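About Plellum Trims

Plellum sells lace, ribbon, buttons and iron-on motifs to people who sew at home and to a few small shops. We carry 231 trims at the moment. Other sites claim thousands, and when we looked through one of them we kept finding the same scalloped edging under different names and at different prices. We'd rather carry fewer and know what they are.

We started in Mundley, selling leftover bridal lace by the yard, after one too many orders of "silk" ribbon that melted under an iron. That made us suspicious of product descriptions in general, including our own. If a supplier calls something hand-beaded, we ask how and by whom. If the answer is vague, the listing says "beaded" and stops there. 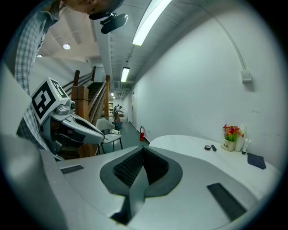
Color names are another thing we don't trust. "Dusty blue" means whatever the person typing it wants it to mean, and matching a trim to cloth from a name alone is a gamble. Take a blue-and-white plaid shirt like the one at the left: would you put navy piping on it, or a paler cotton tape? We couldn't tell you from a screen, and we doubt anyone else can. Order a swatch first. Swatches go out every Thursday, up to 140 a week, and if we run out of room yours goes the next week.

We have two house lines. Gwynne is cotton lace and plain twill tape. Tulum is the shiny stuff — sequin bands, metallic braid, glass stones on a sew-on backing. We don't sell Tulum as iron-on. We tried several glues and didn't believe in any of them past the first few washes.

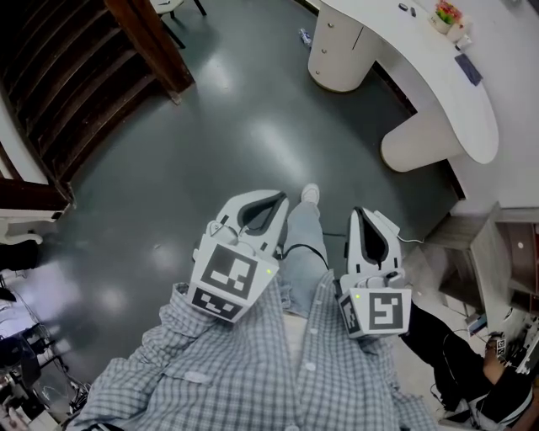 Checked shirt, small white buttons, light blue jeans.

You won't find star ratings on this site. We had them for a while and most were left before the package had been opened. If a trim frays, sheds or bleeds, write and tell us what you washed it with. We'll put it in the listing, even when it costs us the sale.

Wholesale accounts are open to shops and working dressmakers. Returns are accepted on uncut lengths only.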